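Forced password changes should go

My workplace makes us change our passwords every 47 days. It has done this for as long as I have worked there, and it was doing it when the password system was a product called Bevden, which was replaced by one called Flevier, which does the same thing with a nicer login page. I think the practice makes us less secure and that it should stop.

The argument for it is easy to follow. If somebody has stolen your password, changing it locks them out. That made some sense when people thought of a stolen password as something a thief would sit on for months. Most thieves don't. If they have a working login to a payroll account they will use it that night, and a change scheduled for next month won't help. 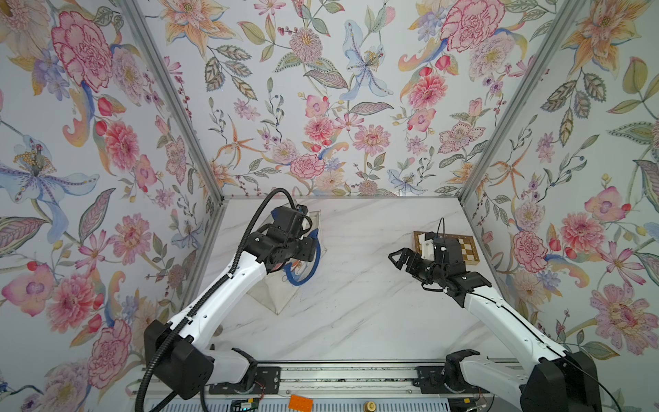

Meanwhile the cost lands on everyone else. People who have to come up with a new password every few weeks do what you would expect. They take the old one and add a number. When the number gets to nine they go back to one, or they move the exclamation mark to the front. Flevier remembers our last seven passwords and refuses to accept any of them, so people keep a list of eight. I have seen those lists. They are on sticky notes, in phone contacts and in a spreadsheet called "stuff".

I did this myself for years. My password at the Dirbridge office was the name of the month with a capital letter and the year after it. Anyone who learned it in September could have worked out what it would be in October, and it passed every rule the system had. 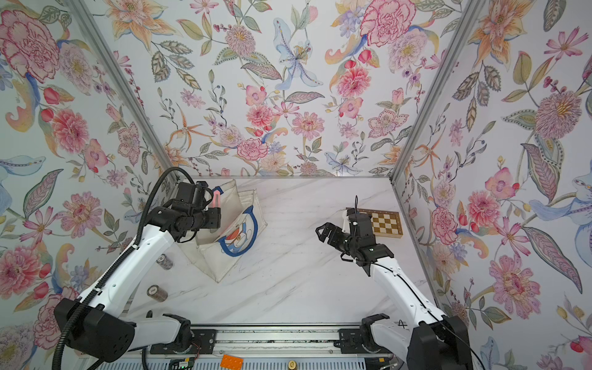
The table and both arms against the floral walls.

The rules about symbols belong in the same bin. Requiring a capital, a digit and a punctuation mark gives you passwords that are hard to remember and not especially hard to guess, as most of us put the capital first and the digit last. Length does more good. Four or five unrelated words strung together will hold up better than eight characters of nonsense, and a person can type them without looking at a note.

There is also the matter of the help desk. Ours is busiest on the mornings after a batch of passwords expires. People are locked out before a nine o'clock meeting, they are annoyed, and the staff answering the phones want to get through the queue. That is a good time for a stranger to ring up and ask for a reset.
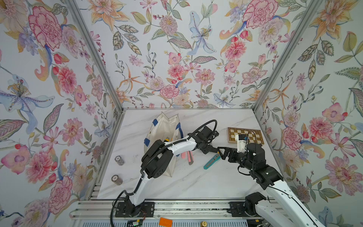 What to do instead

Give everyone a password manager and pay for it. I have over 70 passwords stored in mine and I know 3 of them. Set a long minimum length and drop the symbol rules. Check new passwords against lists of ones that have already leaked, and refuse those. Turn on a second step at login, preferably an app or a hardware key, with text messages kept for people who can't use either.

Then leave the password alone until there is a reason to change it. A breach is a reason. So is a login from a city the employee has never visited, or an employee admitting they typed it into a page that looked wrong. They are more likely to admit it if they haven't been scolded all year about expiry dates.

I know some organizations are stuck because an insurer or a client has written the old rule into a contract. That is worth raising at renewal. A clause copied from an old template may have no one left who wants to defend it.
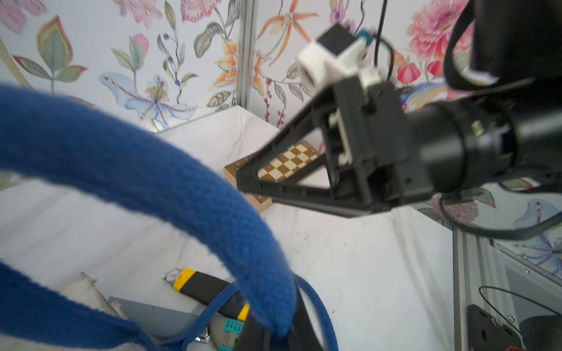

Dlamini wrote in after an earlier version of this piece to say that I was too easy on shared accounts, where a scheduled change is sometimes the only thing that removes people who have left. That's a fair point, though I would still change a shared password on the day somebody leaves, and get rid of the shared account when the software allows it. The labs and front counters that can't do that yet may need to keep a schedule for now. The rest of us don't.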